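Slow Love in Drerkanbridge: Jagadeesh Subramaniam on his new novel

By Gil-soo Ma

When I ask Jagadeesh Subramaniam why his lovers wait so long for their first kiss, he laughs and puts down his tea. "My editor asked me the same," he says. "She wrote it in red on the manuscript. Where is the kiss? It was then in chapter 19. Now it is in chapter 16, so I have met her in the middle."

The novel is called The Guritz Letters, and Staltik will publish it in June. It has 30 chapters and is told by two voices, a piano tuner named Rajan and a widow, Helene Guritz, who owns a piano which she does not play. He comes to the house to repair it. He comes again the next month, although the piano is then in perfect order, and both of them know it.

Subramaniam lives in Drerkanbridge, and he has put the town into the book almost without changes. The ferry is there, and the bakery with the blue door, and also the hill which is too steep for bicycles. "I wanted to write about desire in a place where people see you buying bread," he says. "In a big city you can fall in love and no neighbor will notice it. Helene cannot even open her upstairs window without somebody asking who is visiting."

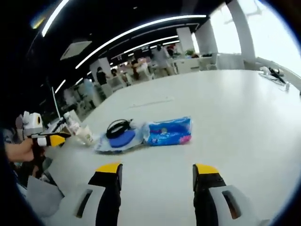
Black coiled cable and blue pad on the white table.

He came to romance in his forties, after two crime novels that sold, in his words, "to my cousins." The change happened because of one scene. A detective was supposed to question a witness, and the two of them began to talk about their mothers, and the scene became 30 pages long. His agent at that time told him to cut it. He cut the murder instead.

I want to know how he writes the intimate parts, of which the new book has three. He becomes more serious here. "I write them by hand, in the morning, before I have spoken with anybody. After lunch I am too embarrassed." He reads each one aloud and removes every word he would not say to a person he loves. The scene in the music room took him four drafts. In the first one there was a lot of candlelight – "terrible, it was like a church" – and in the last one there is only the sound of the rain and Helene asking Rajan to take off his wet coat.

We also talk about the question of who tells the story. In the early version only Rajan spoke, and Subramaniam's sister, who reads everything first, said that Helene was like a nice lamp. He did not speak to her for some days. Then he began to write Helene's letters, and he understood that she was the one with the temper and the jokes. 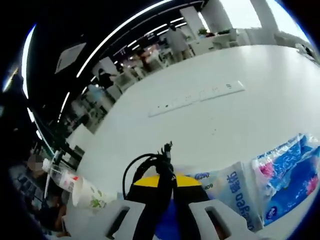
Two soft plastic packages on the table, a coiled cable on the gripper.

Will there be a happy ending? He looks at me as if I had asked for his bank card. "It is a romance. I made a promise to the reader on the first page." But he admits that he does not like weddings in books, and there is none in this one. There is a train, and a suitcase that belongs to the wrong person. More he does not want to say.

He has already begun the next novel, about two rival translators who must share a hotel room during a conference. It is supposed to be a comedy. "My editor has asked only one thing," he says, and pours the rest of the tea into my cup. "Please, before chapter ten."

Related articles
Why we still love an enemies-to-lovers story
Writing the love letter: notes from a workshop
Five quiet romances for a long train ride
Second chances: older heroines in new fiction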